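Home | News | Events | Press Room | Contact

Print this page | E-mail this page
14 shares | 3 comments

PRESS RELEASE

Boletti Paper Company Opens Its Downtown Folding Room to the Public This August

After many years of selling paper by the sheet, the ream and the armful, Boletti is delighted to invite its neighbors upstairs. The new Folding Room, on the second floor above the Boletti shop, opens its doors in August with free drop-in hours every Thursday evening and a full calendar of classes in paper folding, simple bookbinding and card making for grown-ups and children alike.

The idea began at the shop counter, where customers have always lingered to ask how a certain box was made or whether a certain paper would hold a crease. "People would buy one sheet and stay an hour," said Carmela Cordero, who runs the shop and will manage the new room. "I loved those hours, but there was a line behind them! Now I can send everybody up the stairs, and I'll come up too when I get the chance."

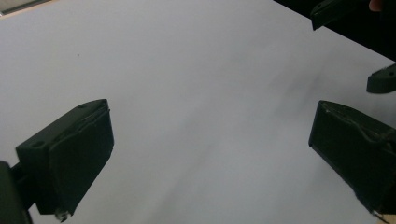
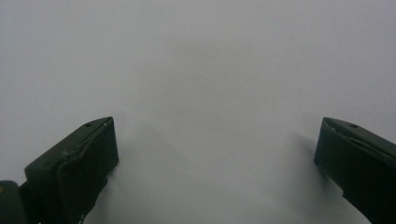
Good folding starts with a good place to work, and the Boletti team spent much of the spring fussing over the basics. Beginners tend to rush the first crease, and a sheet that slips or sits on a bump will never quite come right after that. A smooth, pale surface with a matte look, kept clear of clutter, lets the eye follow the edge of the paper all the way along, and it is the kind of surface we suggest to anyone setting up at home, too. Add a ruler, a bone folder and a cup of something warm (at a safe distance, please), and you are ready to begin.

The opening season will be led by Lorenz Hämmerli, a bookbinder who has taught evening classes for most of his working life, and Damilola Shehu, whose folded paper lanterns have filled the shop window for the last two winters. Their first joint class, "From One Sheet," takes students from a plain square to a small lidded box, and then on to a little pocket notebook to put inside it.

Boletti will also stock the room with a lending shelf of 497 books on paper crafts, many of them donated by longtime customers. Readers may borrow two at a time and keep them for a month.

Classes cost $70 for a four-week course, with all paper included. Drop-in hours are free and begin at 6 p.m. Children are very welcome with an adult, and so are people who have never folded anything but a napkin.

For class listings or to reserve a seat, stop by the shop or ask for Brenda Rivadeneira at the front desk.

Print this page | E-mail this page

Previous release | Next release | Back to Press Room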